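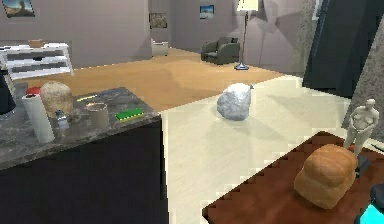

A crusty loaf and a flat green sponge on a kitchen counter. Both can be full of holes!

Why Does Bread Have Holes In It?

When I was a kid I was sure the baker poked the holes in with a straw. Every single one! I felt really sorry for him. My grandpa laughed so hard he had to sit down, and then he told me about yeast.

Yeast is alive. It's a fungus, so it's a cousin of mushrooms, but each one is so tiny that you'd need a microscope to see it. You can buy it at the store as little tan grains, and it just sits there asleep until somebody gives it warm water and something to eat.

And what does it eat? Sugar! Flour has starch in it, and some of that starch gets broken down into sugar in the wet dough. The yeast gobbles it up and lets out a gas called carbon dioxide (the same gas that makes soda fizzy).

Now the gas is stuck. When you knead dough, you're building a stretchy stuff called gluten, and it works like a whole bunch of teeny balloons. The gas blows them up and the dough gets puffy. Bakers call this rising. If you poke risen dough gently with a floury finger, the dent fills back in slowly, and I still do this every time.

Then comes the oven. The heat makes the bubbles swell even more, then it kills the yeast and sets the dough firm, so the holes stay put. The outside dries out and turns brown, and there's your crust.

Try it at home: ask a grown-up to help you stir a spoonful of yeast and a spoonful of sugar into a cup of warm water. Wait 13 minutes and look for foam on top. Give it a sniff, too!

Written by Remo Mazza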